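Two sets of fingers, one dinner plate

By Izzati Lumenta
April
4 min read

The Griklow fingers arrived at the start of the month and we have now had enough time with them to say something useful. They are meant as a straight swap for the Tendis pair we have used since the arm came in, with the same mounting holes and the same stroke. The pads are softer and the tips are narrower. Aurel Dobre fitted them in one morning, most of which went on finding the right hex key.

We wanted to compare the two pairs on flat crockery, as that is where the Tendis fingers have let us down most often. Cups and bowls give a gripper a wall to hold. A plate lying on a worktop has only its rim, and the gap underneath is small. If the wrist comes down a little too far the tips press on the surface and the arm stops with a force warning. If it stays a little too high the pads close on nothing.

The wrist camera matters as much as the fingers for this. The controller uses it to find the rim and choose which side to go for, and it has to do that from close in, where a plate no longer fits in the view.
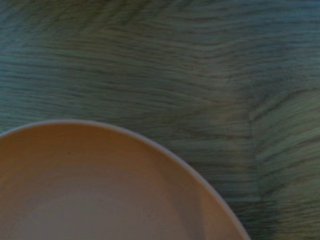

Wrist camera view, with the plate's rim running down to the bottom edge.

Lok-yiu Choi worked on the rim finder. It fits a circle to whatever piece of the edge it can see, so it doesn't need the whole plate. It struggles most with wood patterns, where a line of grain or a join between two boards can look like an edge. She has added a check that throws out straight lines before the fit starts. It also copes better with blur than the old version, which wanted the arm to stop dead before every look. We do still slow down for the last part of the approach.
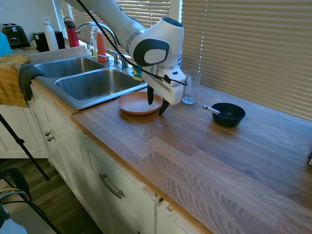
The comparison was run with the same controller settings for both pairs, and Kam-wah Tsai reset the plate by hand between attempts. We set the closing force low to begin with and raised it only when a grip slipped. With a sink right behind the plate, the approach had to come down from above, as there isn't room to bring the wrist in low from that side without meeting the tap. That suits the Griklow pair, whose tips can go either side of a rim with the arm nearly upright. The Tendis tips are thicker and need the wrist tilted, and the planner then spends longer looking for a path.

Each pair had 8 attempts. The Tendis fingers lifted the plate 4 times. The Griklow fingers lifted it every time, although one of those lifts was crooked and we would not want to see it with food on the plate. The Tendis failures were mostly the pads sliding off the rim as they closed. Once the tips touched the worktop and the arm stopped, as it should.

There are things we like less about the new pair. The soft pads pick up crumbs and have to be wiped. They also give a little under load, so a plate held at one side droops, and placing it back down is less exact than picking it up. King-fai Poon would like to try a stiffer pad at the tip with the soft one behind it – Griklow sell the pads separately, so it is an easy thing to test.

The fixed camera stays where it is for now. We tried running without it and the arm could still find the plate, but it had no idea what was standing beside it until it was too close to plan round. Having both views costs us 600 milliseconds at the start of each attempt, and we can live with that.

For the time being the Griklow fingers are staying on the arm. The Tendis pair is in the drawer under the bench in Trornivholm, labelled, with its screws in the bag. Please put it back there if you borrow it. Next we will do side plates and saucers, then a stack of 4, where the rims sit close together and we expect the narrow tips to earn their keep. Settings for both pairs are in the shared folder under Subramaniam, along with Lok-yiu's notes on the rim finder.

Recent items
Recalibrating the wrist camera after a finger change
Cable routing on the arm: what we settled on
Force warnings and what to do about them
Mugs by the handle, second attempt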